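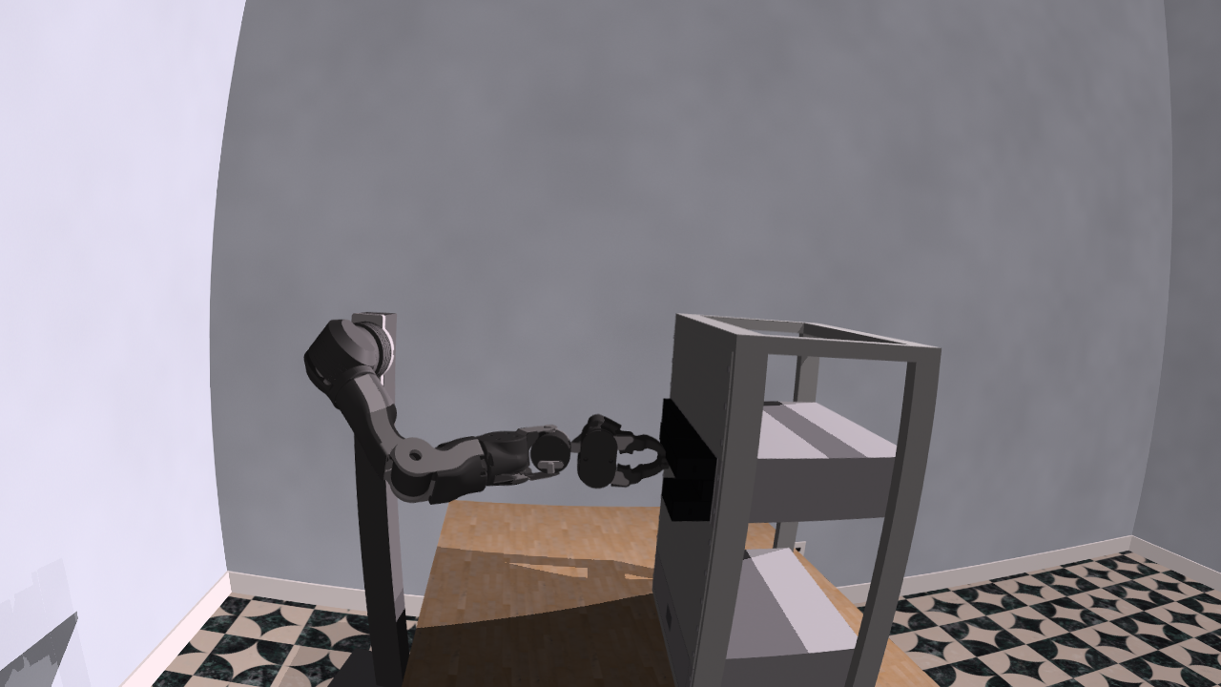 Grasten ground move - where we are

Quick one before the break, sorry it's late. December 17, 2018 and still no signed lease, but closer than last month.

So. The club has played at Fukalbridge since 1954 and the plan is still to leave at the end of next season. New site is the old Lollum showgrounds, out past the rail line. Capacity 3000, all but one side seated. Declan Sheehan from the board met the county people twice this month and came back happier the second time. Parking is the sticking point. It was the sticking point in the spring too.

Fan vote closed last week. Turnout better than anyone on the board expected, and a clear yes to moving, though a lot of you wrote comments and most of the comments were about the name. Noted. No decision on the name. Please stop emailing Niamh Horgan about the name, she does tickets.

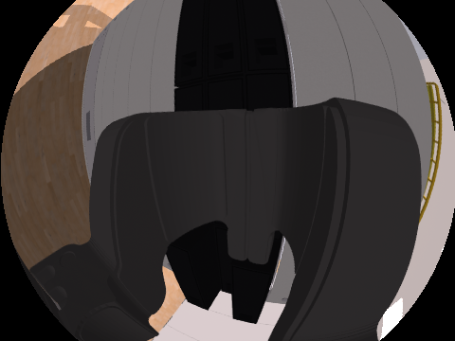 The other option, for anybody who missed the meeting, was to stay put and redo the west stand. Muireann Fahy ran the numbers on that. New roof, new drains, and we'd lose that whole side for a season while teh work went on. Ní Bhriain, the architects, also said the floodlight towers would have to come down either way. Record crowd at Fukalbridge is 3349, for the cup game against the Harbor side, and we'd never be allowed to let that many in again under the current rules. So it's a smaller ground whichever way you look at it.

Not everybody is sold. Tomás Brophy has had the same seat since he was a kid and spoke well against it. Longer walk from town, no bus after nine, wind straight off the flats. Fair points all of them. The bus thing is being looked at.

First team news - Aled Gronow back in training, knee ok, probably not risked until after New Year. Reserves won 3 - 0 away. Good stuff.

Drawings of the Lollum layout will be up in the clubhouse from next week, behind the bar end. Have a look, write on the sheet. Pens provided, please leave them their.

Next meeting is in January, date to follow once the hall confirms.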